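Tablero blanco de trabajo: ¿mate o satinado?
Foro Cladutside > Mobiliario y superficies
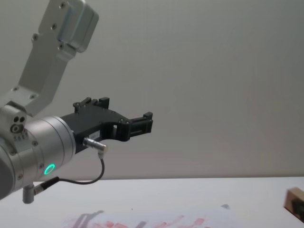 Mensaje 1 · otis_montoya
Tengo que encargar otro tablero blanco igual de ancho, pared gris claro detrás, luz cenital suave. El proveedor (Doucet) ofrece dos acabados en melamina: mate y satinado. Me preocupan las marcas de roce y la limpieza. El pedido sale en febrero.

Mensaje 2 · ildiko.b
Mate. Con luz cenital el satinado devuelve reflejo en cuanto te inclinas. El inconveniente es la grasa de los dedos: en mate hay que insistir con jabón neutro.

Mensaje 3 · bwolde
No estoy de acuerdo. Tengo satinado de Doucet desde hace 263 días, uso diario, y el reflejo es tolerable si la luminaria lleva difusor. El mate se pule por zonas donde se arrastran piezas metálicas y acaba con calvas brillantes. Eso no se repara.

Mensaje 4 · ildiko.b
Se pule si se arrastra sin protección. Con un tapete de corte en la zona de carga no me ha pasado.

Mensaje 5 · bwolde
Entonces estás valorando el tapete, no el tablero.

Mensaje 6 · narae_j
Un dato que falta: el canto. En el modelo Niverdale el canto va encolado y se levanta con alcohol. Pedid canto láser aunque suba el precio; a mí me cobraron 114 euros más por tablero.

Mensaje 7 · otis_montoya
Anotado lo del canto. ¿Fondo de 90 cm o menos? El alcance me sobra.

Mensaje 8 · bwolde
90 si vas a fijar algo al borde con mordaza. Comprueba el grosor antes de apretar y pon una pletina de reparto debajo.

Mensaje 9 · otis_montoya
Pido muestras de los dos acabados y las froto con la misma pieza de aluminio. Subiré el resultado a este hilo.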